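Laine Grīnberga had her good-practice notes for shared robot cells spread over two chairs when I turned up at Zellen, so I stood. Fine by me! I'd come from Skultcombe to ask who writes the rules for a job as plain as putting cups on a tray.

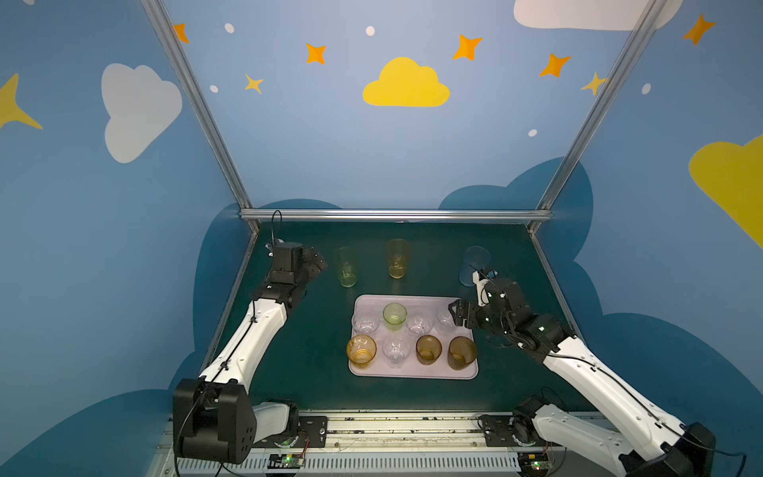
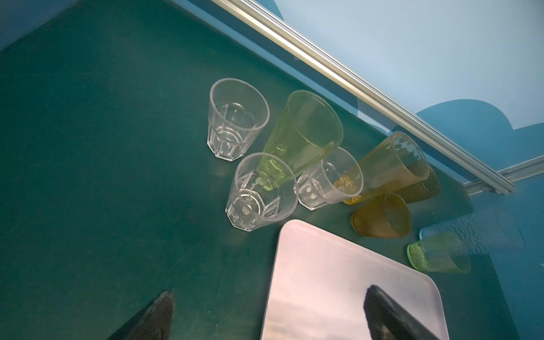
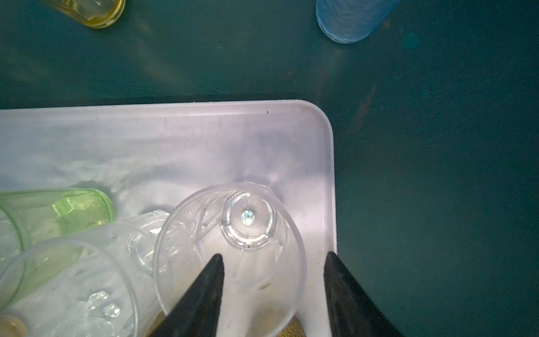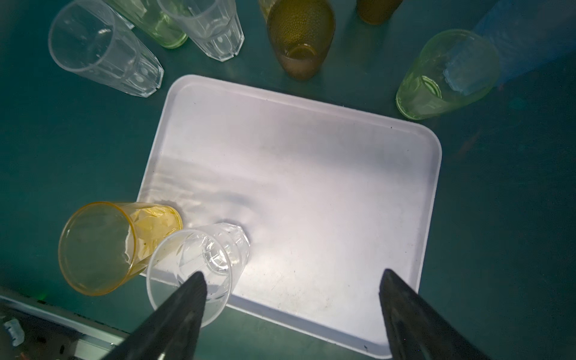 Cups and tray at Zellen, from the whole bench in the first picture to the gripper's view in the other three.

"Mostly we write them after an argument," she told me. Her notes run to 159 entries (I asked to see the shortest, which says "Say it out loud"). Hands stay outside until both arms are parked, and whoever parks them tells the room.

And clear plastic? "Log it separately. People lump it in with the coloured ones and then the numbers mean nothing." They've logged 1,148 runs under that rule, and Anas Salem still wants it reworded.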